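Gernton 住宅室内温湿度记录集

版本 1.2，2023年7月发布
维护方：Skosari 室内环境组
配套读取工具：gwilliam（Python 包，见“读取数据”一节）

概述

本数据集收录 Gernton 片区出租住宅内的空气温度与相对湿度记录。共覆盖 63 个房间，包括卧室、起居室、厨房和少量走廊。每个房间放置一台 Uralus 记录仪，采样间隔为 60 秒。整理后得到 2383 个日文件，每个日文件对应一个房间的一个自然日。随记录附有 1158 条人工备注，由住户或现场人员填写，内容包括开窗、晾衣、做饭、暖气启停等。

数据主要用于室内湿度平衡的估算、结露风险筛查，以及建筑能耗模型的边界条件校核。也可用于时间序列缺失值插补的方法比较。不包含能耗、电费、人员数量或任何可直接识别住户的字段。

目录结构

解压后根目录下有四个文件夹和两个单独文件：

daily/　日文件，CSV 格式，按房间编号分子目录存放
notes/　人工备注，每个房间一个 CSV
rooms/　房间元数据
calib/　校准记录与修正系数
CHANGES.txt　版本变更
CHECKSUMS.txt　各文件的 SHA-256 校验值

日文件命名规则为“房间编号_年月日.csv”，房间编号由字母 G 加三位数字组成。编号不连续，中间空缺的编号属于测量前退出的房间，未做重排。请勿依据编号大小推断楼层或地址。

字段说明

日文件包含下列字段：

ts　时间戳，ISO 8601 格式，UTC
t_air　空气温度，单位摄氏度，已应用校准修正
rh　相对湿度，单位百分比，已应用校准修正
t_raw　修正前温度
rh_raw　修正前相对湿度
flag　质量标记，整数，含义见“质量标记”一节

备注文件包含下列字段：

ts_start　事件开始时间
ts_end　事件结束时间，可为空
kind　事件类别代码
text　自由文本，原文保留，仅删去人名和电话
source　填写来源，取值为 resident 或 visit

kind 的取值有 window（开窗或关窗）、laundry（室内晾衣）、cook（做饭）、heat（采暖启停）、move（记录仪被移动）、other。早期备注未设 cook 类别，做饭事件曾归入 other，1.1 版起已逐条改正。个别条目文字含糊，无法判定，仍留在 other 中。

房间元数据

rooms/rooms.csv 每行对应一个房间，字段如下：

room_id　房间编号
use　用途
area_m2　地面面积，取整
ceil_m　净高，保留一位小数
ext_walls　外墙面数
orient　主要窗户朝向，无窗时为空
floor_fin　地面做法
wall_fin　墙面做法
logger_h　记录仪安装高度，单位米
logger_side　记录仪所在墙面的类型，取值为 inner 或 outer

墙面做法只区分乳胶漆、壁纸、瓷砖和其他四类，由现场人员目视判断。涂层的透湿性能未做测试，wall_fin 不应作为材料参数直接代入模型。多层旧漆叠加的墙面一律记为乳胶漆。壁纸覆漆的情况记为壁纸。

踢脚线附近的空气温度通常低于房间中部，外墙一侧尤其如此。本数据集未在该高度布点，logger_h 的最低值也高于家具台面。需要研究墙脚结露的使用者，可以用 t_air 和室外温度推算内表面温度，推算时应自行选取表面换热系数，并在结果中给出取值。 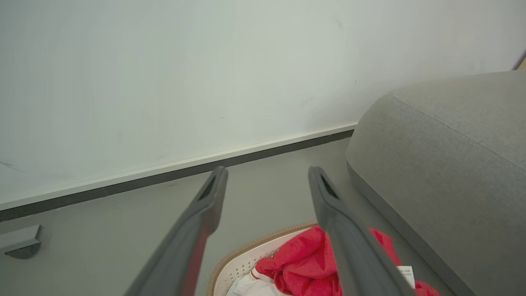
净高与面积均为现场测量值。面积按踢脚线内侧净尺寸计算，不扣除固定家具。形状不规则的房间拆成矩形后相加，凸窗不计入面积。门扇的开闭状态没有系统记录，若备注中提到，则在 text 字段内保留。对换气量敏感的分析应当考虑这一点，尤其是走廊与起居室相通的户型。

测量方法

记录仪为 Uralus 单机型，内置一个电容式湿度元件和一个数字温度元件，数据写入机身存储，由现场人员定期读出。机身外壳的通气孔朝下安装。

安装位置的选取规则：

一、避开阳光直射的墙面，无法避开时在 rooms.csv 的备注列注明 sun。
二、距离散热器、炉灶、冰箱背面不少于一米。
三、优先选用内墙。只有外墙可用时，机身与墙面之间垫隔热片。
四、不放在窗帘后面、柜体内部或门扇扫过的范围内。
五、安装后静置一小时，静置期间的数据标记为 flag=4。

记录仪时钟在每次读出时与现场电脑对时。两次对时之间的漂移按线性处理，修正后的时间戳四舍五入到整秒，因此相邻两行的间隔偶尔会是 59 秒或 61 秒。如需等间隔序列，请使用 gwilliam 的 regrid 函数，或自行重采样。

室外气象数据不在本数据集之内。片区内没有自设室外站，使用者需另行获取。选用气象站时请核对站点海拔与数据时区，此前有使用者将本地时间与 UTC 混用，得到的室内外滞后量偏差正好为整小时。

校准与修正

所有记录仪在投放前和回收后各做一次湿度检定，采用饱和盐溶液法，检定点为氯化镁、氯化钠和硫酸钾三种溶液。温度检定在恒温水浴中进行，与参考温度计比对。两次检定的结果均存放在 calib/ 下，文件以记录仪序号命名。记录仪与房间的对应关系见 calib/map.csv，同一房间中途更换过记录仪的，会有多行。

修正采用一次函数，系数取投放前与回收后两次结果，按时间线性内插。回收后检定缺失的记录仪只使用投放前系数，相应数据标记为 flag=2。相对湿度高于 95% 的读数超出可靠范围，修正后仍标记为 flag=3。

浴室门外走廊的几台记录仪在高湿条件下有明显迟滞，湿度下降段的读数偏高。迟滞量随前一次高湿持续时间变化，未找到稳定的修正式，故未修正。处理这些房间时，建议将下降段与上升段分开统计。

质量标记

flag=0　正常
flag=1　短时缺失，已用线性插值填补，缺口不超过五分钟
flag=2　仅有单次检定
flag=3　湿度超出可靠范围
flag=4　静置期或移动后恢复期
flag=5　疑似受热源或日照影响
flag=9　缺失，t_air 与 rh 为空

一行只有一个标记，多个条件同时成立时取数值最大者。因此 flag=5 的行也可能同时属于单次检定，需要严格区分时请结合 calib/map.csv 判断。

flag=5 由程序初筛、人工确认。初筛条件为温度在十分钟内上升超过两摄氏度，且绝对湿度基本不变。人工确认时参照同房间的备注和前后数日的曲线。做饭引起的升温一般伴随绝对湿度上升，不在此列，用电暖器取暖则容易落入初筛范围，其中有备注佐证的已改回 flag=0。

读取数据

gwilliam 需要 Python 3.8 或更高版本，依赖 pandas 与 numpy。安装后的典型用法如下：

import gwilliam as gw
ds = gw.open("路径")
room = ds.room("G017")
df = room.load(flags=[0, 1])
df = gw.regrid(df, "60s")

load 默认只返回 flag 为 0 和 1 的行。需要全部数据时传入 flags="all"。room.notes() 返回该房间的备注表，时间列已转换为带时区的格式。ds.rooms 为房间元数据表。

gw.abs_humidity(t, rh) 用 Magnus 公式计算绝对湿度，单位为克每立方米。gw.dewpoint(t, rh) 返回露点温度。两个函数均不做大气压修正。不使用 Python 的读者可直接读取 CSV，编码为 UTF-8，无 BOM，小数点为英文句点，空值为空字符串。

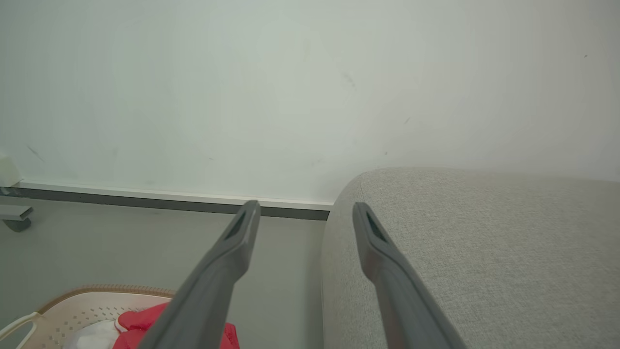 在 Windows 下用电子表格软件直接打开备注文件时，中文可能显示为乱码，请用导入功能并指定编码。另外，部分软件会把 room_id 或时间戳自动转换格式后写回文件，造成校验值不符。建议保留一份只读副本。

完整读取全部日文件时，逐个解析 CSV 的速度较慢。可先运行 gw.cache(ds)，在本地生成二进制缓存，后续读取会自动使用。缓存不含原始列 t_raw 和 rh_raw，需要这两列时应加参数 raw=True。

已知问题

1. 各房间的测量时长不等。直接把所有行合并求平均，会使测量时间长的房间权重过大。建议先按房间汇总，再做跨房间统计。

2. 备注的完整程度取决于填写者。没有开窗备注的日子并不说明当天未开窗。以备注作监督标签时，负样本不可靠。

3. 部分住户习惯在一天结束时集中补填，时间多为整点或半点。这类备注未单独标出，可由 ts_start 的分钟分布看出。

4. 厨房样本偏少，且多与起居室相通，不宜单独推断厨房的湿负荷。

5. 夏季高湿时段的 flag=3 比例高于冬季，按月统计湿度上分位数时会产生截断偏差。

6. G041 曾两次更换安装位置，前后高度不同。rooms.csv 只记录最后一次的高度，此前的高度见该房间的 move 类备注。

7. 夏令时切换当日的备注由本地时间换算而来，换算前未注明是哪一次重复小时的条目，统一按第一次处理。

建议的划分方式

用于模型训练时，请按房间划分训练集与测试集。按日期随机划分会让同一房间相邻两日分属两侧，测试误差明显偏低。rooms/split.csv 给出一份固定划分，按用途和朝向分层。使用其他划分时请在文中说明。

插补任务建议以连续缺口评测，缺口长度取一小时、六小时和一日三档。随机遮盖单个采样点的难度过低，线性插值已能得到很小的误差，各方法之间难以拉开差距。

不建议的用途

不应使用本数据推断住户的作息或在家情况。不应用作对具体房屋质量的鉴定依据。墙体内部的含湿量、霉菌生长和空气污染物浓度均未测量，不能由本数据直接得出结论。

隐私处理

房间地址、楼栋号和楼层在入库前删除。面积取整，朝向归并为八个方位。自由文本由两人分别检查，涉及姓名、电话、健康状况和访客的内容以方括号加省略号替代。住户可在任何时候要求撤回所在房间的数据，撤回在下一版本中生效，旧版本同时停止下载。

版本变更

1.2
修正 calib/map.csv 中两行记录仪序号颠倒的错误，重新计算受影响的日文件。
新增 rooms/split.csv。
gwilliam 的 load 函数默认值改为只返回 flag 0 和 1。旧代码若依赖全部数据，需要显式传参。

1.1，3月
新增 cook 类别并改正旧备注。
时间戳统一为 UTC，此前为本地时间。
补充回收后检定结果。

1.0
首次发布。

许可与引用

数据以 CC BY 4.0 许可发布，gwilliam 以 MIT 许可发布。引用时请写明数据集名称、版本号和维护方，格式如下：

Skosari 室内环境组，《Gernton 住宅室内温湿度记录集》，版本 1.2。

如使用了自行修正的校准系数，请一并给出修正方法。发现错误时请在问题列表中提交，并附房间编号、日期、所用版本和对应行的原文。只提交图表截图的报告无法定位数据，会被要求补充。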